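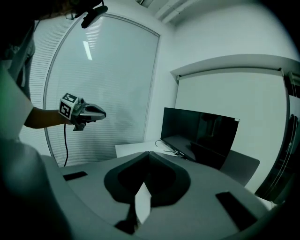
Slide 1: White horizontal blinds on a window wall, with a ceiling light reflected in the glass.

Living With the Window: Daylight, Blinds and Tired Eyes at Work
Speaker notes, Hussam Hijazi
Plasov Facilities Evening, Tuesday, November 9, 2021

Let people sit down first. Say hello to the back row, ask if they can hear me, and ask whether the lights bother anyone. (Leave a real pause. Somebody usually points at a fixture, and that gets us going better than any introduction I could write.)

Good evening, and thank you so much for coming out after a full day's work. I know some of you drove a fair way, and I know there was soup promised, so I'll try to keep my end of the bargain and be done before it gets cold. I've been fussing over office windows for most of my working life. My wife says I can't walk into a restaurant without looking up at the ceiling and then over at the blinds, and she's right, and I've stopped apologizing for it.

I want to start with the slide that's already up. Look for the short white streak in the upper part of the glass. It's the reflection of a ceiling light. We talk about windows as if they only let light in from outside, but a pane of glass will happily show you your own ceiling as well, and once you've noticed a bright spot like that it can be hard to stop noticing it. Hold that thought, please, we'll come back to reflections when we get to screens.

How I got into this. Keep it short! The Hamdan Building job, my first big one. Three floors, glass down the whole west side, 165 desks. The owners were proud of the glass, and it was lovely glass. By the time I saw the place, people had taped up cardboard, file folders, a beach towel, and in one corner a very nice map of Portugal. I went around with a clipboard and asked each person one question: when in the day do your eyes bother you? I got 103 answers back, and most of them said some version of "after lunch." That clipboard taught me more than the drawings did.

So, blinds. Ask for a show of hands: who has blinds at work, and who touched them today? Expect a lot of hands for the first and very few for the second. In my experience a blind gets pulled shut on one bad afternoon and stays that way until the cleaners dust it. The person who was bothered by the sun goes home, the sun moves on, and the whole room spends the winter under electric light with a perfectly good sky on the other side of the slats.

Horizontal slats are my favorite kind for an ordinary office, and I'll say why, though I know there are roller shade people in the room and I'm very fond of you too. You can tilt them. With the slats turned so that the light bounces up toward the ceiling, you keep a good deal of the daylight and lose most of the sting. Go and try it tomorrow. Start with everything closed, then open the slats a little at a time until someone near the window says "oh, that's better," and leave them there for an hour.

(Pass the sample blind around now. Remind people that the cord sticks.)

Story for this part, if there's time: at Prerkeck, the paper supplier out past the rail yard, we put a small card by each window with two settings on it, one for mornings and one for afternoons. We called it the Flultent card because that was the name of the blind. It cost next to nothing. I went back in December and the cards were still up, a bit curly at the corners, and people were using them. One lady had drawn a sun with sunglasses on hers. I've been copying her sun onto every card since, with permission. 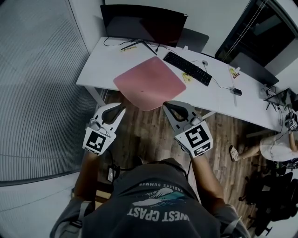

Desktops get left out of this conversation far too often. Folks will spend months choosing lamps and then order the shiniest, palest tops in the catalog, and wonder why the room feels harsh. Pale surfaces are a real help in a dim room, I don't want to scare anyone off them, because they pass light along to places the window can't reach. But on a bright day a large white top right under your eyes can be tiring, and the cure is often as simple as laying something on it. The square pink pad on the front part of this white desk does the kind of thing I mean. You've put a softer patch of color in the spot where a person looks down the most. A blotter would serve, or a piece of felt, or a big paper calendar like the one my father kept. Matte is what you want. Bring the pad home, tilt it under a lamp, and if you can see the bulb in it, take it back to the store.

Screens next, and back to our streak of light. Sit in the chair - really sit in it, don't lean over somebody's shoulder - and turn the screen off. Anything bright you can see in the dark screen is going to be there all day behind the spreadsheet. Turn the screen so that it stands side-on to the window if the desk allows. If it doesn't, turn the desk. I have moved almost 40 desks in one weekend with two nephews and a dolly, and I wouldn't recommend the dolly.

Money, briefly, for the people who have to ask for it. Start with what's free: tilt, turn, dust, move. Dusting is a bigger deal than it sounds. After that come the pads and the cards, and only then new blinds. At the Hamdan Building we'd priced replacing every blind on the west side and ended up replacing 59 of them, and the rest just needed new cords and a wash.

Questions. Someone will ask about tinted film. Say that I like it on skylights and am lukewarm about it elsewhere, and offer to talk over soup. Someone will ask about plants. Yes, plants are fine, but keep them off the slats.

Thank Plasov library for the room. Get the sample blind back before people leave.

Related items
Choosing a Desk Lamp You Won't Hate by Spring
How to Wash Horizontal Blinds in a Bathtub
Quiet Rooms: Notes From Last Year's Talk on Carpets and Echo
The Two-Setting Window Card (printable)
Facilities Evening: Parking and Directions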